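Journal > Workshop diary > Equipment

26th January

Spent the morning on the Brosow quote again. They have come back with the second arm as a separate line, which I asked for in the first place, and the hands listed under accessories as though you could run the thing without them. The base plate is 529 dollars on its own. I rang and asked whether we could drill our own and they said yes, if we gave up the warranty on the mount. I wrote that down and will think about it.

Pak-hei Kwan wants two arms. I started the month wanting one arm and a decent gripper, and I still think one arm would cover most of the kitting work. Her argument is that we'd be buying the second within a year anyway and paying freight twice. The freight figure on the quote is 1339, so she has a point.

The Nevesus quote is cheaper up front but the software is a yearly licence, and the hand has to go back to them for servicing. No loan unit while it's away. Claltesitz haven't answered my last email. I'll give them until the end of the week and then cross them off.

Measured the bay by the roller door after lunch. The bench we have is too shallow for an arm at each end unless we move the compressor, and moving the compressor means an electrician. Added a line for that. Also added a line for guarding, which I had left off the first version of the budget altogether. Zeeshan Niazi picked it up. He also asked who was going to be trained on it and whether that was in the money. It wasn't. It is now.

Zeeshan has been doing the layout in simulation so we can settle reach and table size before anything is ordered. He has it set up with coloured cubes, and I sat with him for an hour while he tried the bases at different spacings. I'm glad we did this first — I would have ordered a table off the drawing and hoped.

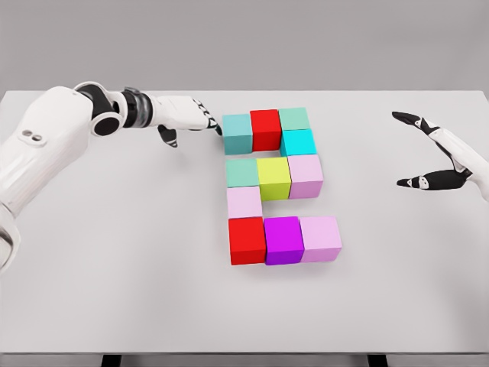
Zeeshan's sim, cubes set out as a 2, one hand at the teal block.

Asked him to try it again with a deeper table and our real bin heights. He says he can have that done this week. If the deeper one suits, the Pandey bench in the catalogue should do and we won't need anything custom made.

Budget goes in by April. Still to do: electrician's price, a straight answer on spare fingers, and whether the old conveyor is worth anything as a trade-in. Went home at six.

Recent entries
Conveyor motor, again
Rang Claltesitz
What we spent on grippers last year
Clearing out the roller door bay

Contact | Back to top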